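4. Data Collection and Segment Labeling

4.1 Recording setup

All demonstrations were recorded with Sketa, a hand-held gripper with a camera fixed behind the fingers. The operator holds the device, opens and closes the two fingers by hand, and moves through the task at a natural pace. No arm is present during recording. The trajectories are later retargeted to the arm used in Section 6, and the finger geometry is the same on both devices, so the lower part of the view changes little between training and execution.

The Povier set used in this paper has 701 demonstrations over 14 tabletop tasks. Five of these tasks involve articulated or powered household objects, and we refer to them as the device subset. The lamp task belongs to this subset. Its object is a white desk lamp with a round base that carries a power button, two USB ports and an electrical outlet. We chose it for two reasons: the control surface is small relative to the base, and the base has almost the same color as the table under it.

4.2 Approach segments

Each demonstration is cut into segments at changes in finger opening and at local minima of camera speed. A segment is labeled "approach" if the fingers stay open throughout and the distance to the target region decreases over at least two thirds of its length. Segments that fail the second test are labeled "search". This split matters because earlier work trains on both kinds as if they were one, and the resulting policies tend to hover.

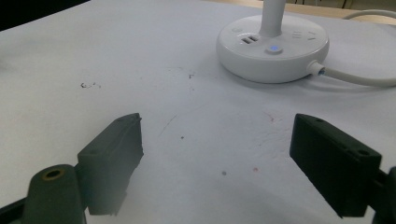
The distance to the target region is computed from the camera pose and a single target point per demonstration. The pose comes from visual-inertial tracking. On plain tabletops the tracker has few features to work with, and small surface marks such as scratches and stains carry a large share of the matches at close range. We did not clean or texture the tables to change this. Where tracking was lost for more than 14 consecutive frames, the segment was dropped from training but kept for the label study in Section 5.

The target point was placed by one annotator and checked by a second. For the lamp task it is the center of the power button. When the button is outside the view, the point is projected from the nearest frame in which it can be seen. Projected points are flagged, and the loss weight on flagged frames is reduced by a constant factor.

4.3 Viewpoint spread

The start pose of the gripper was left to the operator. As a result the object appears at different scales and offsets within one task, and the background also changes with the tilt of the wrist. We treat this spread as useful variation and apply no further cropping or rotation. Color jitter is applied only to the region outside the finger mask, so the appearance of the fingers stays constant during training. 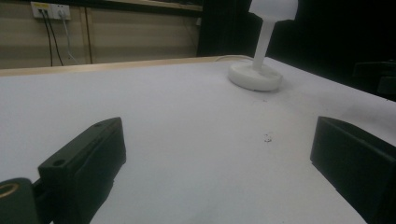
Figure 3. View from the hand-held gripper in the lamp task, with the fingers open and the lamp beyond them.

The finger mask is fixed for each finger opening and was drawn once. At wide openings the fingers cover the two lower corners of the view and leave the middle free. The mask was not redrawn between operators.

4.4 Close-range frames

Close-range frames are those in which the target point projects inside the central third of the view and the estimated distance is below the length of one finger. They are rare in the raw data because operators move quickly through the last part of the approach. We resample them by a factor of 3 during training. Higher factors made the policy insensitive to the start pose, and lower factors gave no measurable change over the baseline.
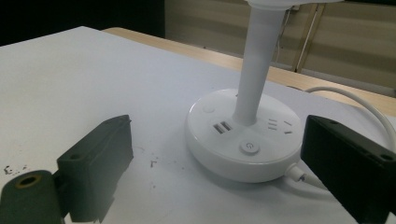 Two error sources remain after resampling. The first is confusion between the target and nearby features of similar size on the same surface. In the device subset, ports and sockets attract the predicted point more often than plain areas do. The second is pose drift, which shifts the projected point in a consistent direction within a segment. We correct the second with a per-segment offset fitted on unflagged frames only. The first is left to the model, and Section 6.2 reports it separately from the total error.

4.5 Training split

The split is made by demonstration and never by segment, so frames from one recording do not appear on both sides. The Ots encoder is kept frozen, and only the action head and the segment classifier are trained.

Related items
Kerneck: Contact Timing from Wrist Views
Segment Labels for Hand-Held Demonstrations
Ots Encoder: Training Notes
Pose Drift on Plain Tabletops
Povier Task List and Download Terms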